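The odds-and-ends drawer deserves better

April 25, 2022

Every few months somebody on the telly throws open a kitchen drawer, gasps at the contents and tells the poor owner to get rid of the lot. I've watched far too many of these programmes and I always end up shouting at the screen. Leave the drawer alone!

Mine is the second one down, next to the cooker. It's got takeaway menus in it from a place in Dedcombe that shut years ago, a ball of string, two tape measures, birthday candles and a key that fits nothing I own. Last December the boiler went off and the little bleed key was in there, right at the back under the candles. Had I been tidy I'd have been on the phone to Mavus for an hour (the engineers are lovely, the hold music is not).

I did try the other way once. I paid 40 quid for a set of bamboo dividers and spent a whole Sunday-ish sort of afternoon putting like with like. Batteries here, pens there, and a tiny square for rubber bands. It looked gorgeous. Within five weeks I couldn't find a thing, as I could never remember whether I'd decided that a fuse was "electrical" or "spares".
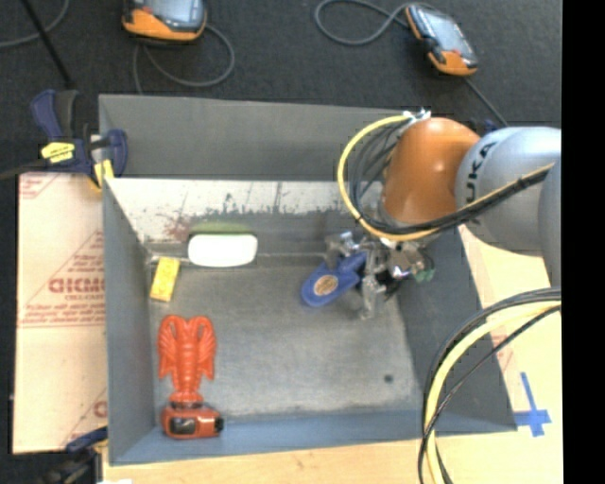 So should you ever clear the drawer out? Once a year is plenty, and only to take out what's leaking, mouldy or sharp enough to have your finger off.

The rest can stay. I've got a friend in Clarkmont who photographs everything before she chucks it, and she's up to 600 pictures now, which seems to me like keeping a drawer with extra steps. My sister went further and hired a declutterer, who left her with one pair of scissors. One pair, in a house with three children — you can imagine how that went.

I think what bothers me is the telling-off. A bit of muddle in one drawer isn't a moral failing, and I don't believe my life would be calmer if my string lived in a labelled box. I like rummaging. I like finding the good biro I'd given up on, and I still haven't given up on that key.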